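**Can a robot tidy up yet? In Rarnthorpe, it's getting closer**

RARNTHORPE, November 2018 — If you have ever stepped on a toy block in the dark, there is a lab on Flamton Street you will want to root for.

The Roussel workshop opened its doors to neighbors on Thursday evening for a look at Driltlow, a project with one very homely goal: teaching a robot arm to pick up the kind of stuff that ends up on a family's floor. No car parts, no neat rows of boxes. Just clutter, and plenty of it!

"People come in expecting a butler," said Jacqueline Guillot, who leads the project. "What we have is something that can pick up a spoon most of the time. I think that's thrilling, and by the end of the night I can usually get one or two visitors to agree with me."

Count this reporter as one of them. Sorting a junk drawer feels like nothing to a person, but every object in it asks a different question. A sponge squashes. A cup wants to roll. Cloth has no fixed shape at all, so whatever the machine learned about it a minute ago may be no use now. And when things are piled up against each other, grabbing one often moves two more. 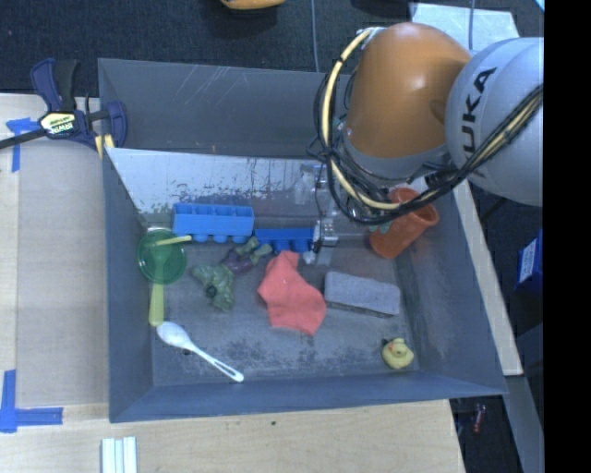 *The arm reaches in beside a blue toy block. Kitchen utensils, a red cloth and a yellow rubber duck share the bin.*

Driltlow's team has logged 2,288 grasp attempts since February, and every one gets a note on what went right or wrong. Mayuree Ongart, who looks after those records, said hard toys with flat sides were the first thing the arm got good at. Soft things took longer. Thin things lying flat on the bottom are still the worst, and she has a long list of spoons to prove it.

"You can watch it come in from a perfectly good angle and close on air," she said. "Then the next try, same spoon, it's got it. I still clap."

The visitors clapped too. At one point during the demonstration the arm went three tries on the same piece of cloth before lifting it clear, and you'd have thought somebody had hit a home run. A little boy near the front asked if it could do his room. (Guillot told him not this year.)

Speed is the other sticking point. On a good run the arm clears a bin of mixed objects in some 8 minutes, a job that would take most of us a few armfuls and a sigh. The arm also stays where it is bolted, so the mess has to come to it. There is no walking down the hall to find the socks.

Andor Kiss runs the packing room at a gift shop in town and came with a practical question: when could he have one? His staff handles returns that arrive all jumbled together, and he'd love some help on the dull afternoons. Raelene Ormsby, the project's engineer, gave him a careful answer. Shop work might well come first, she said, as a shop can decide what goes in the bin and keep a person close by for the hard ones. A house can't promise either of those. She wouldn't name a year.

Kiss seemed happy enough with that. "It's slower than my slowest guy," he said, "but my slowest guy didn't learn it from scratch since February."

So, are machines ready to do the chores? No, and the people at Roussel are cheerful about saying so. But watching an arm work through an ordinary mess, miss, and then go back in again is a lot more fun than it sounds — and it's easy to see why the team stays late.

The next stage is a bigger set of objects. Quentin Chauvin, who is putting it together, wants 600 everyday items and is asking Rarnthorpe residents to donate clean toys, kitchen tools and small household goods they no longer need. Odd shapes are especially welcome. Donations can be left at the Roussel front desk during working hours, and the workshop plans another open evening once the new set is in use.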